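Diary of the Procedures Office, Trustbridge Laboratory, Brirndale

December 31, 2020

The office closed the year with a review of the working rules for the tray station. Ailsa Menzies presided and read the revised text aloud, clause by clause, before any wording was put to the staff. The draft has stood open for comment since May and has drawn 38 written remarks, most of them on Clause 4, which governs what may lie within reach of the arm.

The clause now reads that every article on the tray shall be entered on the station sheet before the arm is powered – soft toys and cloths included. The earlier text spoke only of "rigid items," and operators at Grirkeo had read it to mean that a plush toy or a folded cloth need not be listed.

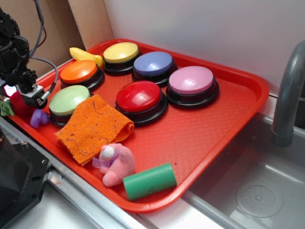
It was agreed that the word "rigid" be struck. Mr. Marchuk asked that his objection be entered. He holds that the sheet is already too long and that operators will begin to sign it unread. The objection is entered here in full, and I confess some sympathy with it.

Clause 7 took up the rest of the morning. It requires that hands stay off the tray while the gripper is above it, whether or not the gripper is moving. The push buttons are to be treated as ordinary tray articles. They do not count as stop controls, whatever their color, and a red button on the tray shall never be relied on to halt the arm. 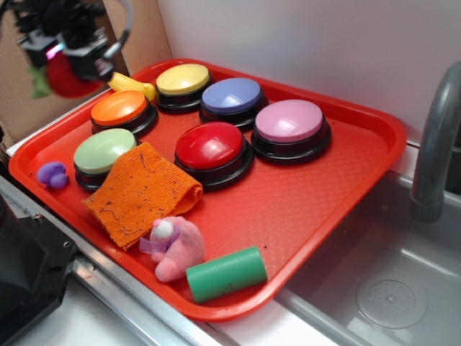
Page 168

The afternoon was given to sink-side stations. Clause 9 now states that a tray may stand beside a basin only if the operator has checked its footing and the faucet is closed. Miss Menzies wished to add a fixed clearance, but no figure could be settled and the matter was held over.

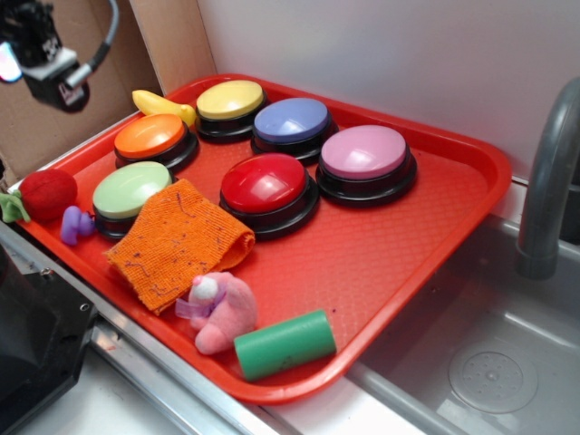
The log for the year stands at 1,709 entries, of which 45 lack a second signature. These are to be returned to the stations for completion. Clauses 4 and 7 take effect when the printed copies have been posted at Brirndale and Grirkeo. Clause 9 will wait for the clearance figure.

The office was locked at the usual hour.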